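jarkley-replay

Small tools for recording, trimming and replaying tabletop arm episodes, plus the notes that go with the data. I wrote most of it, Chaiwat Tanasarn wrote the parts that work on the first try. If you came for the Platham planner, it lives in its own repo now and this one only talks to it over a socket.

What you get

The recorder (jk_record) grabs joint positions, gripper position and camera images and puts them all on one clock. The trimmer (jk_trim) chops off the dead time at both ends of an episode. The player (jk_play) sends a saved episode back to the arm, or just to the viewer if you'd like to keep your dishes. There's also a checker, jk_lint, and I'd really like you to run it before you send me anything!

The current set is 31 episodes, 2114 seconds once trimmed. That's small, I know. It's meant for testing a pipeline end to end, so please don't train something huge on it and then write me about the results.

The table

Everything happens on a blue cloth with a short list of things: a banana, an apple, a fork, a spoon and one black dish. I move them around between episodes and I don't use a fixed grid. The object names in the metadata are plain lowercase words, and "dish" covers both the plate and the bowl (I went back and forth on this and may still split them in the next version).

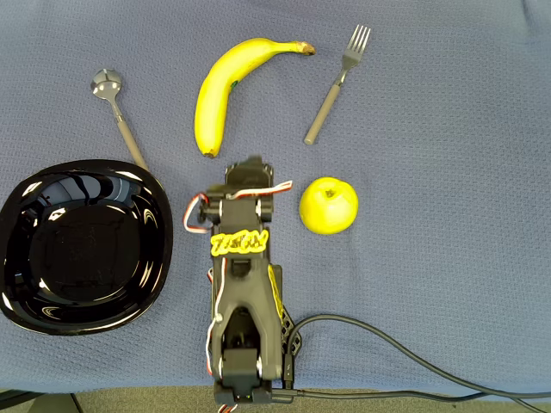
Table view from the arm's side, with the banana just past the gripper and the fork and spoon either side of it.

The shiny black dishes are the hard part for perception. The overhead lights leave bright streaks on them, and my first segmenter happily called every streak a separate piece of cutlery. The mask step now merges anything that sits fully inside a dish outline, which fixed most of it. It also means a spoon lying completely inside a dish will disappear from the masks. If you need those, set merge_inside to false and put up with the extra blobs.

Cables get their own class, "cable", and the planner treats them as something to stay away from. The arm's own wiring near the wrist is masked out using the joint angles plus a bit of padding. If your wires loop out wider than mine, bump wrist_pad up until the false hits go away.

Setting up

Clone it, make a fresh environment, install the requirements file, and copy config_sample.yaml to config.yaml. Then set your serial port and camera index. Run jk_home before anything else, every single time you power up. I skipped it once in January and the arm said hello to the table pretty hard.
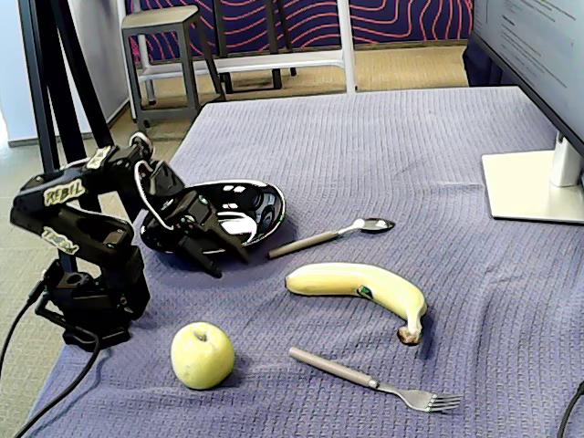

Once homing is done you can run jk_play with the --slow flag, which caps joint speed at a quarter of what was recorded. Keep it on until you trust your calibration. The gripper has its own limit, grip_max, and I'd leave that alone for reaches into a dish: the rim is easy to clip with a finger, and the controller will keep pushing for nearly 2 seconds before the stall check kicks in. Yes, that's too long. Chaiwat has a branch that reads motor current instead and it's much quicker, I just haven't merged it yet.

Known problems

Camera time stamps drift on long recordings. jk_lint warns you, and jk_trim --resync usually sorts it out.

The Mohammadi loader (the one in the loaders folder, named after the format) expects joint angles in degrees. Everything else here uses radians. Sorry!

The viewer draws the arm's base a little too low. It's only the drawing, the saved numbers are fine.

Using it

Code and data are both under the Allow license, see LICENSE. Open an issue if something breaks, and attach your config and the jk_lint output so I don't have to ask for them.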